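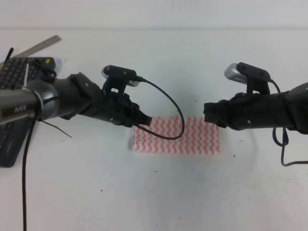
How do you fold a small cloth so that it stays folded?

Lay it flat on a hard surface, smooth it out from the middle with the side of your hand, then fold it in half, and in half again, and leave it alone. The leaving alone is where I've always gone wrong.

Home Posts Kitchen Laundry Grumbles Older

I have been thinking about small cloths a good deal more than a grown woman should. It began in November, when the drawer to the left of the cooker stopped opening. It would come out as far as a hand is wide and then lock solid, and I spent most of a week getting tea towels out of it like a vet delivering a calf.

The drawer was full of cloths. I knew that, in the way you know there's a spare room full of boxes. What I hadn't taken in was that every one of them had been put away by somebody in this house rolling it into a ball and shutting the drawer quickly. I would like to blame the children, but they have never knowingly put away a tea towel.

So I tipped the lot out on the table. I found a christening bib, two napkins from a hotel in Stinetlow (I didn't steal them, they came home in a coat pocket), a shoe bag, and 17 squares of the sort of thin cotton that used to be something better. There was also a rubber spatula, which explained the drawer.

My friend Maeve Dunne came round while it was all spread out. Maeve worked in the linen room of a big hotel when she was young, and she folds things the way other people crack their knuckles. She had done six napkins before she'd taken her scarf off. I asked her how, and she looked at me as if I'd asked how she got down stairs.

I made her slow down, and this is what I got out of her.

Start with the cloth properly flat. She doesn't mean flattish. A ruck the size of a pea in the first layer is a ruck the size of a broad bean by the fourth, and once it's in there you can pat the top as much as you like. She uses the side of her hand, from the middle outwards, and she picks up a corner and gives it a tug if it has gone out of true.

Then look at whether it's square. Mine mostly aren't. Cheap cotton shrinks more one way than the other, and after 40 washes a square cloth is a rectangle with ambitions. If it's a rectangle, fold the long side in half first. You'll get something closer to a square for the second fold, and it will sit in a pile without sliding off sideways.

Hold the two corners you're moving, one in each hand, and bring them over together. I had been doing one corner and then the other for my entire adult life. Maeve says this is how you get a twist, and I have checked, and it is, and I'm annoyed about it.

Line up the corners, not the edges. The edges on a home-hemmed cloth wander about like sheep. If the corners meet, whatever the edges do in between is their own business, and it'll be on the inside anyway by the next fold.

Patterned cloths are a separate misery. Anything with stripes or zigzags on it will show you exactly how crooked you've been, where a plain one lets you off. I said I'd have thought the lines would help, as a guide. Maeve said they would if the people who cut them had followed them. We got out the worst offender, which I'd bought at the Plelameck craft market from a very persuasive man, and the lines ran off the side at such a slant that folding it by the pattern gave you a kite. Fold by the corners and let the pattern look after itself. I've gone back to plain for the next lot, from a shop called Bumance that sells them in bundles, tied with a ribbon you then have to find a home for as well.

I did ask about ironing. Maeve irons napkins and nothing else, and only on the wrong side. I iron for funerals. We left it there.

The one point on which I've gone against her is the final shape. She likes a neat flat quarter, stacked in a pile with all the folded edges facing out, as in a shop. It's lovely. It lasts in my kitchen until somebody wants the cloth at the bottom. So after the second fold I fold mine once more, into a fat little packet, and stand them on end in a row, like files. You can see all of them and pull one out without the rest coming along for the trip. I got that from Diệp Lã, who lives across the landing from my sister and keeps her whole airing cupboard this way, sheets included, and who was kind enough not to comment when I asked to photograph it.

The thin ones don't like standing. They sag at the waist and lean on their neighbours. I've put them at the back, wedged in with an old loaf tin, and that has mostly held. The bib went in a box upstairs. The spatula went back where spatulas live and has since vanished again, so I suppose I'll find it in another drawer.

It's been a few weeks now. The drawer opens. Kim next door borrowed two cloths for a party and brought them back washed, dried and rolled into a ball, and I thanked her and waited until she'd gone before I did anything about it. My husband has been shown the method twice and says he prefers his own, which is to hang the cloth over the oven door and walk away.

Next is the cupboard with the tablecloths. There's a round one in there. I asked Maeve how you fold a round one and she said, "Badly," and put her coat on.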